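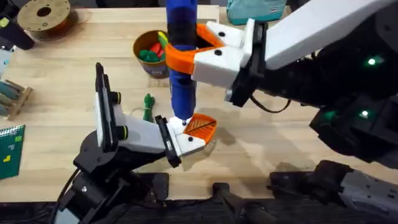 How many demonstrations does a two-arm handover task need before a policy trained on them is worth testing?

For our task, 200 clean episodes was the point where we began testing. With fewer than that, the policy reached for objects but rarely lined up both grippers.

Collecting Demonstrations for Two-Arm Manipulation of Small Objects
Student project report
August 5, 2024

1. Background

The goal of the project was to build a set of demonstrations for a learning system that controls two arms on a shared table. We did not design a new learning method. We used the training code from the course and spent most of our time on the data, which the previous group had named as their main problem. Their set, called Tavley, had 110 episodes, nearly all recorded with the same object in the same starting position. A policy trained on Tavley did well until the object was moved a few inches.

Our set is called Prollon. It has 462 recorded episodes, split across 5 tasks.

2. Tasks

The tasks were:
Pick up an object with one arm and hold it still.
Hold an object with one arm and steady it with the other.
Hand an object from the right arm to the left.
Move an object to a marked part of the table.
Put an object into a container.

We picked objects with different shapes and stiffness. Long rigid objects show tilt clearly, so they were useful for the steadying task. Soft objects change shape when they are squeezed, and the same grasp does not look the same twice. We wanted some of both in every session.

3. Procedure

Each episode was recorded by teleoperation. One student drove both arms, and a second student started and stopped the recording, named the task and wrote down the result in the log. Joint positions, gripper commands and camera video were saved together with one shared clock.

Before each episode the second student placed the object by hand. At first we let the operator choose the position. After the first week in June we looked at the starting positions and found that most of them were near the middle of the table, within easy reach of both arms. From then on we used a printed list of positions and followed it in order, including the awkward ones.

Other items were left on the table during recording. A policy that has only seen a bare table may react to anything new in view, and we wanted the training data to include clutter. We moved these items between sessions but never during an episode.

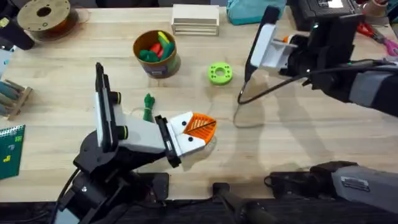

Operators were told to approach at a steady speed and to pause briefly before closing the fingers. The pause made the grasp easier to find in the log later. It also had a cost. The trained policy copied the pause and sometimes stayed in it, with the gripper over the object and no further motion. We shortened the pause for the last group of sessions and removed it from the older episodes by trimming.

4. Checking and labeling

Every episode was replayed in Londico, the viewer used in our lab course, and marked as clean, usable or rejected. An episode was rejected if the object left the table, if the video and joint data were out of step, or if the operator stopped partway. A dropped object that was picked up again in the same episode was marked usable, and we kept those in a separate folder.

Two students labeled each episode on their own. Most disagreements were over the steadying task, where it was hard to say how much wobble was acceptable. We settled this by writing a short rule with sample clips and labeling that task again from the start.

5. Problems

The handover task took the most time per episode. Small timing errors between the arms pulled the object out of line, and new operators needed a full practice session before their recordings could be used.

Cable position also mattered more than we expected. When a cable hung low over the work area it blocked one camera for part of the motion. We rerouted the cables once, partway through, so the early and late sessions differ in this respect. The log lists which sessions came before the change.

6. Remaining work

The container task has the fewest clean episodes and should be extended first. The Cárdenas grant covers bench time for the next group, and the position list, labeling rule and session log are stored with the data.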